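**The Ponda table** – white top, straight edges, no opinions

We make one table. We have tried making other tables and they kept turning into this one with something extra stuck on, so in the end we took the extra things off and went back to Ponda.

Ponda is a worktable for people who use tables. It will hold a sewing machine, a school project, a box of parts you swore you'd sort through by August, or dinner. It has a flat white top and four legs. There is no drawer. Every year somebody writes to ask about a drawer, and every year Murdo MacBrayne, who runs the workshop, reads the letter with care and puts it in a drawer.

**Size and build**

- Top: 78 inches long, in off-white
- Legs: four, bolted, removable with the wrench in the box
- Seats: 8, or 10 if they like each other
- People needed to carry it: 2
- Drawers: see above

The legs come off for moving house. Please take them off. We have heard from customers who got a fully built Ponda halfway up a staircase and then wrote to us from the wrong side of it.

**The top**

Off-white was Aurelia Pascu's choice. She had a whole wall of sample chips and rejected everything whiter on the grounds that it made her coffee look guilty. What we ended up with leans slightly gray, and it is much kinder to crumbs, thread ends and pencil dust than a true white would be. It also means you can find a dropped screw, provided it landed on the table. For screws that land on the floor we sell nothing.
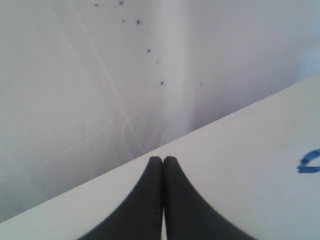
Ponda's surface has no pattern printed on it and no raised lip. We get asked if it stays perfect. It doesn't, and we would rather you heard that from us than from your brother-in-law. A white top in use looks like a white top in use: very subtle mottling, a few faint scuffs, and a straight edge that you can still line a ruler up against. If a scuff bothers you, try the cleaning steps further down. If it goes on bothering you, put a fruit bowl on it.

**Cleaning**

Wipe with a damp cloth and a drop of dish soap. Dry it with another cloth. Leave the scouring pad at the sink.

For ink, rub gently with a little rubbing alcohol on a cotton ball, then wipe again with water. Test a corner first. Permanent marker means what it says more often than you'd hope, although Shona Guthrie in our office claims to have beaten it with patience and a whole afternoon of radio.

Hot pans need a trivet. So do warm pans, and pans described by the person holding them as "not even that hot."

**Goes with**

The Lennox bench tucks under either long side and stops people from leaning back, which has saved several chairs. The Orkulura lamp clamps to the edge; open the jaw all the way before you put it on, and don't drag it along once it's tight. Both are sold separately, and both are also without drawers.

**Delivery and returns**

Pelleo delivers to the door. Charoen Limsakul drives the van and will bring the boxes inside if you ask, but he won't give an opinion on where the table should go – he did that once, and they painted the room.

Returns are fine in the first month, with the legs off and all the bolts in the bag. If a bolt is missing, tell us and we'll mail you one. We have plenty of bolts.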